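Suna Countertop Apple Peeler

Skip to details | Shipping | Care

I'll start with a confession: I was a paring knife person for most of my life. My grandmother peeled apples in one long ribbon and I figured that if I practiced enough I'd get there too. I never did! My ribbons broke every two inches, I took half the apple with them, and by the time I had enough for a pie the first slices had gone brown.

So when I started the Cabrera kitchen shop, a good peeler was one of the very first things I went looking for. I tried a lot of them. Some wobbled, some had a suction base that let go right in the middle of a turn (fun!), and one had a handle so short I kept banging my knuckles on the blade arm. The Suna is the one I kept at home, and it's the one I sell.

It peels, cores and slices in one go, or you can swing the slicing blade out of the way and just peel. I do that for baked apples and for applesauce, where I'd sooner cut big chunks by hand. The blade arm is on a spring, so it follows lumpy apples pretty well — a really lopsided one will still come out with a stripe or two of skin left on, and I leave those alone.

Which apples should you use? I get this question more than any other, usually in November when everybody has pies on the brain. Firm ones, whatever the color. I like a tart green apple for pie and something sweeter and redder for sauce, and most of the time I mix them, because a pie made with just one kind tastes a little flat to me. Soft apples are trouble. They spin loose on the prongs and you end up with mush around the core.

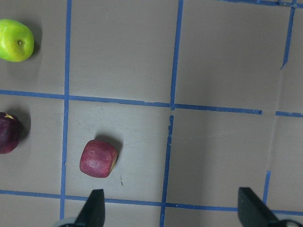 Green or dark red, as long as they're firm.

Push the apple on stem end first and go straight in. If it goes on crooked, take it off and turn it a little before you try again, or it'll just slide back into the same holes. Then crank at a steady pace. My son likes to go as fast as he can and his slices come out ragged every time.

Details

Base: clamp, fits counters and tables up to 4 inches thick
Body: cast iron, enameled
Handle: beech
Blades: stainless steel, both replaceable
Colors: cream, barn red, slate
Price: $116, spare blade set included

Yes, it costs more than the ones at the supermarket. It's heavy and it doesn't creep across the counter when you lean into it. Efraín Alvarado, who runs the bakery over in Flernham, put mine through 2000 apples one fall and changed the peeling blade once, after the first 1000. He still has the machine and I've stopped asking for it back.

Care

Rinse it right after you're done, before the juice gets sticky, and dry it with a towel. Please don't put it in the dishwasher! The handle will hate you for it. A drop of food-safe mineral oil on the screw every so often keeps the crank smooth.

Shipping

Orders go out from our Brorkcombe stockroom, packed in plain cardboard. Barn red sells out first every year, and if it's showing as unavailable you can leave your email in the box and I'll write to you when more come in. Spare blades are in the parts section, and they ship in a padded envelope for a lot less than the machine does.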